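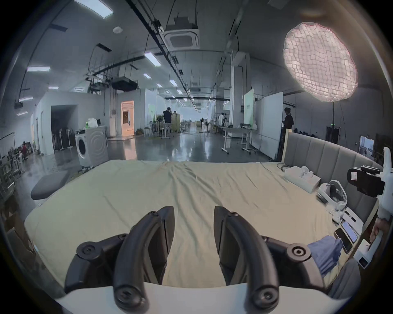 Home | Issues | Authors | Search

4.2 Looking after the hand-held gripper

I'll admit I didn't expect the fingers to take up so much of our time! The gripper itself is a simple thing (two curved black fingers, round screw hubs at the joints, a white curved base), and when Luuk Segers and I first put it together in the Rirstead hall we thought we'd hardly need to touch it again. Well, by the end of March we had 334 recordings of bed-making and tidying, and the hub screws had worked loose 16 times.

Figure 4. The two-fingered gripper over the bed at Rirstead, fingers apart.

So we settled into a routine. Before each session I open the fingers apart, as in Figure 4, and wiggle each one sideways. If there's any play I nip up the screws a little at a time, one side and then the other, and wiggle again. Latifa Abou Zeid prefers to take the fingers right off and start afresh, and I must say hers stay tight longer, though it costs her a good part of the morning.

Fabric was the other nuisance. A fitted sheet sheds more fluff than you'd think, and it winds itself round the hubs, so we brush them out after every 73 grasps. We swapped the fingers 2 times in all, both times for wear at the tips, and redid the opening-width check from Section 3 after each swap.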